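Notes for Session 4: Building and Using a Pair of Hand-Held Grippers
Shared Workshop Evening Course, handout by Hanna Domański

Welcome back, everybody, and thank you for all the questions after last time (I did not get to every one, so a few answers have crept into these notes). By now most of you have your printed parts from the Plarnura files cleaned up and bolted together, and some of you have already been squeezing everything in reach. Good! That is the best way to find a stiff hinge.

We work with the tools in pairs, a left and a right, which we have been calling Kong and Jaro since April. Please write the name inside the handle, as the two bodies look very much alike once they are on the bench. Before you pick anything up, stand back from the desk, let your elbows hang close to your sides and point the fingers away from you. If your shoulders are up near your ears, start over.

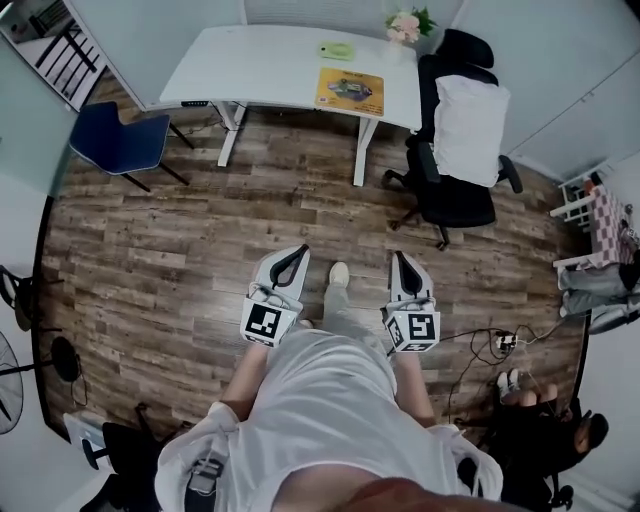
Starting stance, one gripper in each hand, marker cubes near the grips.

A word on the markers, as this is where people lost the most time last session. The black squares have to sit flat, with no bubbles and no shiny tape over them, and the left and right patterns must not be swapped. Tài Võ went through 700 lines of his log before finding that he had glued his on the wrong way around, and he has kindly allowed me to tell you so. Check yours against the Horkau sheet before the glue comes out – it takes a minute and saves an evening.

Now to the handling itself. Soft packets are a fine first object, much kinder to a beginner than a cup, though they do bend and curl in ways you won't expect. Come in slowly from the side. Let one finger touch first, wait a moment, and only then bring in the other tool.

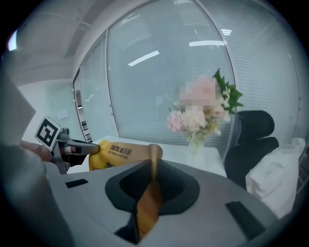 If the packet slides away from you, don't chase it across the table. Open both hands, back off a little and come in again at the same height. I did nearly 30 tries in a row on my first evening and I can tell you my wrists knew it the next morning, so do take breaks, and share the pair with your neighbor while you rest.

For next time: tighten the finger screws (a quarter turn past snug is plenty), wipe the pads, and bring your notes on any grasp that went wrong. Those are the ones I most like to talk about. Spare pads are in drawer 69, under the long bench.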